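Why Does Metal Rust?

Leave an old bike out in the rain for a winter and it will change. The chain gets stiff. Orange spots show up on the bolts. If you rub one of the spots with your finger, some of the orange comes off on your skin. That orange stuff is rust.

What rust is made of

Rust starts with iron. Iron is a metal that comes out of the ground in rocks called ore. People have been melting it out of the rock for thousands of years. Most of the iron we use today has been turned into steel, which is iron with a little carbon mixed in. Nails, bridges, train tracks and paper clips are usually steel.

Iron reacts with oxygen, a gas in the air. When water is there too, the iron and the oxygen join together and make something new. Scientists call it iron oxide. Everyone else calls it rust.

You need all three things: iron, oxygen and water. Take one away and rusting stops. Steel things can last a very long time in the desert, where the air is dry. Near the ocean they rust fast, and salt is the reason. Salty water carries tiny electric charges better than fresh water does, and rusting depends on those charges moving around.

Why rust is a problem

Rust takes up more room than the iron it came from. It also doesn't hold on very well. It swells, cracks and falls off in flakes, and then there is fresh metal underneath for the air and water to reach. So the rusting keeps going. A thin sheet of steel can rust all the way through until there is a hole.

The footbridge at Rondgate is a good one to look at. It crosses a creek, so the bottom of it is nearly always damp. It was painted when it was built, but the paint chipped where branches hit it during floods. After 38 years the railings were still strong, but 14 of the bolts under the walkway had rusted so badly that they had to be cut off and replaced.

The old ferry at Vunness had it worse. It spent 51 years in salt water. People can still visit it, but part of the lower deck is closed – the steel there is too thin to walk on.

Do other metals rust?

Only iron and metals with iron in them make rust. Other metals do react with the air, though.

Copper slowly turns brown and then green. Look for old copper roofs on churches and city halls. Silver turns dark, and people polish it to make it shiny again.

Aluminum does something useful. It reacts with oxygen right away and gets a very thin, clear skin. The skin sticks tightly and keeps air away from the metal below. You can't see it, but it is there on every soda can.

Stainless steel works in a similar way. It has a metal called chromium mixed in, and the chromium makes the skin. Forks and spoons are often stainless steel. They can still get a few rust spots if they sit in salty water for a long time.

How people stop rust

The simplest way is to keep water and air off the metal. Paint does this. So does oil, and that is one reason people oil a bike chain. Some steel is dipped in melted zinc, which leaves a gray coating. This is called galvanizing. Buckets, fences and street signs are often made this way.

Inside a house, wire things are often covered with a coating. Closet shelves, refrigerator shelves and dish racks can all be coated, and the coating is often white.

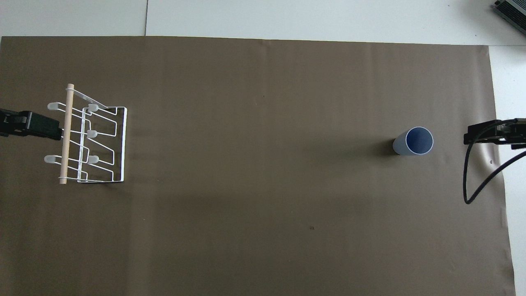 A coating only works while it has no gaps. If it gets scratched, or wears away at the tip of a wire, water can get in at that spot. Then the rust may creep along under the coating where you can't see it. After a while the coating bubbles up and peels.

Try it yourself

You need three plain steel nails (not galvanized), three jars, some salt and some cooking oil. Ask an adult before you start.

Put one nail in a jar of tap water, with part of the nail sticking out. Do the same with the second nail, but stir two spoons of salt into the water first. Rub the third nail all over with oil and stand it in plain tap water.

Leave the jars on a windowsill for 15 days. Look at them each morning and draw what you see. Don't shake the jars, and don't drink the water.

A class in Prata did this with steel wool too. Steel wool is made of very thin threads, so there is a lot of metal for the air and water to touch, and it rusts much faster than a nail.

Words to know

Ore: rock with metal in it.
Oxide: what you get when something joins with oxygen.
Galvanized: coated with zinc.
Corrosion: the slow wearing away of a metal by things around it. Rusting is one kind of corrosion.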